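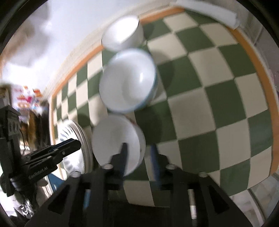 Section 4: Getting Your Rillmont Countertop Dishwasher Ready for Its First Wash

By now the machine should be unpacked, the foam blocks should be out from under the racks, and the whole thing should be standing somewhere level (if it isn't, go back to Section 3 and adjust the feet, we'll wait). What's left is the water, the drain, the salt and one empty cycle. Set aside an evening for it if you like to take your time. Most people are done well before supper.

You will need the gray inlet hose, the ribbed drain hose, the faucet adapter, the two rubber washers in the small paper envelope, and a towel. Have the towel handy even if you've done this sort of thing before!

4.1 Connecting the water

1. Unscrew the aerator from your kitchen faucet. It usually turns by hand, though an old one may want a little persuading with a cloth and pliers. Put it somewhere safe, as you'll want it back if you ever move the machine.

2. Press one rubber washer into the faucet adapter, flat side down, and thread the adapter onto the faucet. Finger tight is enough.

3. Push the second washer into the end of the inlet hose and screw the other end of the hose onto the inlet at the back of the dishwasher, marked with a blue ring.

4. Slide the collar on the adapter down, push the hose on, and let the collar spring back up. It should click. If it doesn't, take it off and try again with the hose held straight.

5. Open the cold tap slowly and look at both ends for drips. A bead of water at the adapter nearly always means the washer is sitting crooked.

Caution: Close the faucet whenever you leave the house or go to bed. The inlet hose isn't meant to hold pressure around the clock.

4.2 Placing the drain hose

6. Hang the curved end of the drain hose over the edge of the sink and fasten it with the suction clip. Wet the clip first and it will hold much better.

7. Check that the hose runs without kinks and that no part of it rises more than 30 inches above the counter.

Note: If your sink is on the far side of a stove, please don't run the hose across the burners. The Jamow extension kit gives you another 5 feet and will let you go the long way around, behind things.

4.3 Salt and rinse aid

8. Open the door, lift out the lower rack, and unscrew the salt cap in the floor of the tub. For the first fill only, pour in water until you can see it at the neck.

9. Set the funnel in the opening and add dishwasher salt until the reservoir is full. Some water will spill over into the tub, and that's fine. Table salt won't do, and neither will the pretty flaked kind.

10. Wipe away any grains around the opening and screw the cap down firmly.

11. Fill the rinse aid cup in the door to the line and snap it shut. The dial comes set at 3. Leave it there for a few weeks, then turn it up one notch if your glasses dry with spots or down one if they look streaky.

If you live with soft water you can skip the salt altogether, and the little salt light will stay on. Our support lead, Mi-kyung Myung, has had that light glowing in her own kitchen since she moved in, and her machine is perfectly happy.

4.4 The empty cycle

12. With nothing in the racks and no detergent, open the faucet, close the door, and choose Quick. The display will show 47, and it counts down in minutes.

13. Stay nearby for the first part. You'll hear water coming in, then a pause, then a low hum. A short rattle during the pause is the drain valve settling in.

14. When the machine beeps, wait a moment before you open the door, as the steam comes out at face height on most counters. Then run your hand along the counter behind the machine and feel for damp.

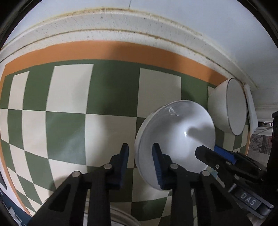 Can I connect the dishwasher to the hot tap?

We recommend cold. The machine heats its own water, and the timings for every program are worked out from a cold fill. Hot water up to the limit printed on the rating plate won't harm it.

4.5 If the display shows E1

E1 means the tub didn't fill in time. Check that the faucet is fully open, then look for a bend in the inlet hose. Press and hold Start until the code clears, and run Quick again.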